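Why Does Bread Rise?

Bread dough starts out small and heavy. Left alone in a bowl for a while, it can double in size.

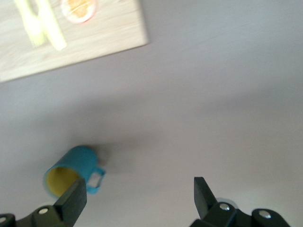 What makes the dough get bigger?

Yeast does. Yeast is a living thing, a kind of fungus, and each piece is too small to see without a microscope. It feeds on sugars in the flour and gives off a gas called carbon dioxide. The gas gets trapped in the dough as bubbles.

Why doesn't the gas leak out?

Wheat flour and water make gluten, which is stretchy. When you knead dough, the gluten gets stronger and holds the bubbles in, a bit like a balloon.

Does it matter how warm the room is?

It does. Yeast works slowly in the cold. Felicja Głowacki bakes in the village of Liscombe, and in February she lets her dough rise for 2 extra hours.

What happens in the oven?

The bubbles swell in the heat, then the yeast dies and the dough sets firm. The holes in a slice of bread are where the gas was.

Words to know
Knead: to press and fold dough
Gluten: the stretchy part of dough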